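Sorting Small Electronic Parts: Your Questions

I get a lot of the same emails about how I keep little boards and wire harnesses from vanishing while I work, so I've put my answers on one page. Last updated May 29, 2021.

Why so many trays?
I tried one big bin for years and hated it! Now I keep yellow plastic trays on both sides of the table and a steel one in the middle. The yellow ones hold whatever has been sorted, and the steel one is for the mixed stuff I haven't dealt with yet.

Do you line the steel tray?
Yep, with a plain sheet of white paper. Bare steel is so shiny that I lose thin silver wire in it. On paper a red circuit board or a gray connector jumps right out at me, and I can swap the sheet when it gets grubby.

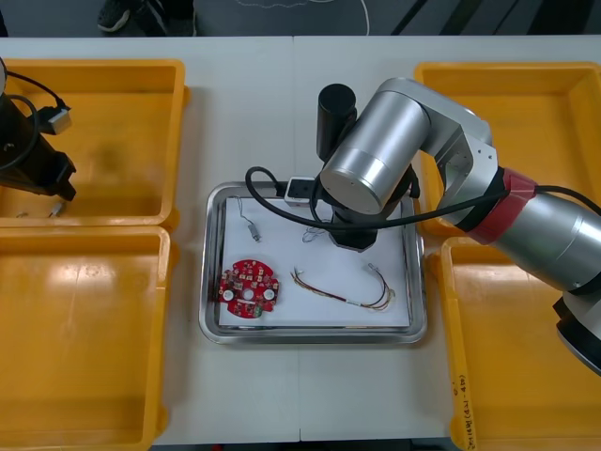

Should I label the trays?
Please do. I write on the rim in dark marker (small is fine), and I never write on the bottom, where parts cover it up.

How do you sort harnesses?
By the plug first, then by the wire colors. A black and red pair with a thin green-and-yellow striped wire goes in with its own kind, even if the connector looks like one I've already got in another tray. I lay each one down loose – no tight coils, no knots – so I can see both ends.
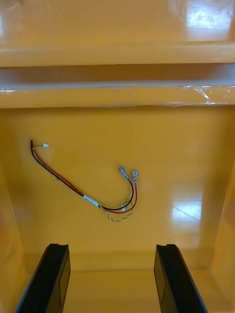

I used to wrap every harness with a twist tie, and I spent half of April picking them all off again. If you really need to bundle, stick to two per tie.

What about glare?
Glossy yellow plastic does bounce the light around. Move your lamp off to the side and it gets a lot better.

How long does a batch take me?
Some 11 minutes if I'm not chatting, longer if the radio's good.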